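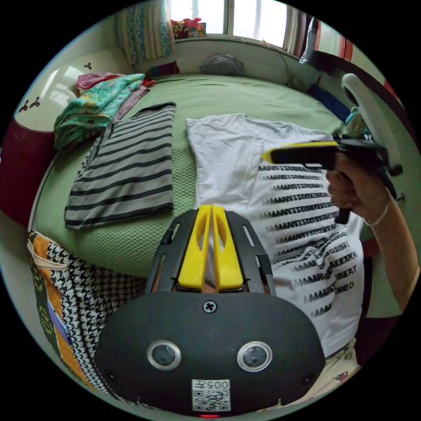

Moving the bookmarks off Vimix

Vimix sent its shutdown notice in October. Export stays available until the end of the year, then the accounts go read-only, then they go away. I have used it as my only bookmark store for a long time, so this post is a record of how I got the data out and what state it was in. If you are doing the same move, the section on timestamps is the one to read.

The export

Vimix offers two export formats. The first is the old Netscape bookmark HTML that every browser can import. The second is JSON, hidden under Account, then Advanced, then Data. Take the JSON. The HTML export drops the notes field entirely, flattens nested tags, and converts any character it doesn't like to a question mark. My notes have a lot of Hungarian in them and the HTML version was unreadable.

My JSON file held 3,368 entries. Each one has a URL, a title, a free text note, an array of tags, a created field, a modified field and a boolean called "kept" that isn't documented anywhere. As far as I can tell "kept" means that the page was archived on their side. The archived copies are not part of the export. I wrote to support to ask for them and got a link to the shutdown notice.

Timestamps

The created field is Unix time, but not consistently in the same unit. Older entries are in seconds, newer ones in milliseconds. The switch happened in the middle of an ordinary week and there is no version marker in the file. If you import the file as is, most tools will put half your bookmarks tens of thousands of years in the future, and some will silently clamp them to today's date. Mine did the second thing on the first import, and I didn't notice until I sorted by date and found everything recent piled up on the same Monday.

The fix is one comparison: if the value is larger than 100000000000, divide it by 1000. Do this before import, on a copy. The modified field has the same problem but switches at a different point, so test each field separately and don't assume one tells you anything about the other.

There is a smaller issue with time zones. The web interface displayed local time and the export is UTC, which is correct, but if you wrote dates into your notes by hand they may be off by a day from the field next to them. I left those alone.

Dead links

Before importing for real I ran everything through Reddy, a command line link checker. It takes a list of URLs and writes a status line for each. The defaults are too aggressive for a list like this. It opens many connections at once and several hosts answered with 429, which Reddy then logs as a failure. I set it to one connection per host with a 2 second delay and let it run overnight.

In the morning 803 URLs were marked as failed. That number is misleading in both directions. Among the failures were sites that refuse any client that doesn't look like a browser, sites with expired certificates that are otherwise fine, and a few that only redirect correctly if you accept a cookie. Among the successes were parked domains, which return a healthy 200 and a page of ads, and news sites that send every removed article to the front page.

I dealt with the first group by rerunning the failures with a browser user agent and certificate checks turned off. For the second group I compared the final URL after redirects with the original. If the path had collapsed to a bare slash, I counted it as dead. Parked domains I caught with a short list of phrases in the page title. This isn't rigorous. It was good enough for links I mostly will not open again.

I did not delete the dead ones. They got a tag, "gone", and stayed in. A dead URL with a good title and a note is still a usable search key, and more than once I have found the same article at a new address that way.

Tags

The tags were the worst part and I have only myself to blame. Vimix never enforced case, so I had "SQL", "sql" and "Sql" as separate tags, plus "databases", "database" and "db". I lowercased everything, then wrote a plain text mapping file with the old tag on the left and the new one on the right, and went through it by hand over 3 evenings. Tags used only once I dropped, except where the entry would have ended up with no tag at all.

I looked into clustering them automatically. The results were plausible and wrong in ways that take longer to find than doing it manually. It merged "bread" with "breadboard", for instance.

Where it went

The new home is Flekance, which is self-hosted and stores everything in a single SQLite file. I run it on the small Wokance server that already hosts this blog. Memory use is low enough that I didn't have to change plans. Search is full text over title, note and URL, and it handles accented characters properly if you set the tokenizer to remove diacritics before the first import. Changing it later means rebuilding the index – the documentation mentions this, but on a different page from the setting.

Two things I miss. Flekance has no equivalent of the "read later" queue, so I use a tag for it. And the browser extension doesn't tell you whether the current page is already saved, so I get duplicates. The duplicates are exact, so a nightly query takes care of them. It keeps the row with the oldest created value and joins the notes.

Backup is a cron job that uses the SQLite backup command to write a copy to a second directory, from where the normal backup picks it up. Don't just copy the live file.

Update: Attila Dobos wrote in to point out that URLs in the Vimix JSON are HTML-escaped, so an ampersand in a query string comes out as the five character entity. He is right. Browsers tolerate some of these and not others, and Reddy passes them through untouched, which means a portion of my "gone" tags are wrong. Unescape the URL field first, then run the link check. I have rerun mine and removed the tag where the page came back.

The conversion script is short and has my paths hard-coded in it. I'll put it up once I have moved those to arguments. Until then, mail me if you need it before the export closes.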